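**Quick one on beneficiary forms (please read before April)**

Writing this between calls so forgive the shorthand. We've had 4 cases since the last newsletter where the pension money nearly went to the wrong person, and every one of them came down to the same bit of paper. The nomination form. The one you filled in on your first day at work and never looked at again.

Short version: your will does not usually cover your workplace pension. Seperate thing. In most schemes the trustees or the provider decide who gets it, and the form is what they look at first. If the form says your ex, they start with your ex. They can go another way, but it takes months, and somebody has to make the case while they're also arranging a funeral.

One client, ex-Fludari, left there years ago. Will all up to date, lovely job, solicitor in Burkberg did it. The pension form still had a first husband on it, and an address two houses back. We caught it at the annual review. Took one phone call and a signature.

Another one had no form at all. The employer had been bought by Whiteley and the paper records didn't make it across. Online account said "no nomination held" in small grey type at the bottom of the third page. Easy to miss. Go and look at yours. 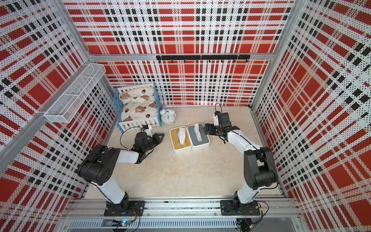

*Two robot arms and a lot of red, black and white plaid.*

What we'd like you to do:

- Make a list of every pension you've ever paid into. Old jobs count, even the short ones. Especially the short ones
- Log in or ring up, ask what nomination they hold and what date is on it
- If it's wrong, blank or you can't read it, ask for a new form
- Send us a copy once it's in

If you've lost track of an old scheme, the government's pension tracing service is free. Don't pay a website to do it for you. You need the employer's name, and rough dates help.

Couple of things people ask.

*Can I name more than one person?* Yes, nearly always. Percentages have to add up to 100, and you would be amazed. We had one back last month that came to 54.

*Can I name a charity?* Usually. Put the registered number on as well as the name, there are a lot of charities with nearly the same name.

*What about the children?* You can name them, but if they're under 18 have a word with us first. May be better through a trust, may not. Depends on the scheme and how much is in it.

*I'm single with no kids, does it matter?* Yes. Brothers, sisters, a friend, whoever. Leave it blank and you're asking a stranger to guess.

Also, tax. The rules on unused pensions and inheritance tax have been on the move and we'll do a proper piece on that next time, its too long for this one. If your plan was to leave the pension till last and pass it on, don't change anything in a panic, but do book a review. Half an hour is plenty for most people.

Life cover through work is a different form again. Same HR department, same drawer, different form. Check both.

For those of you on the Cluseo portal: nominations are under Documents, then Personal, then scroll. The button says "Expression of wish", same thing. It logs you out after 8 minutes so have the dates of birth ready before you start. If it won't take your signature, print it and post it to us and we'll send it on.

Review slots: evenings are nearly gone, 2 left at the time of writing, plenty in the mornings. Ring the office or reply to this email. If you get the answerphone leave a number, we do ring back.

Usual note: this is general information and not personal advice, schemes differ, check with yours or with us before you sign anything.

Next issue: the inheritance tax piece, and annuity rates if there's room.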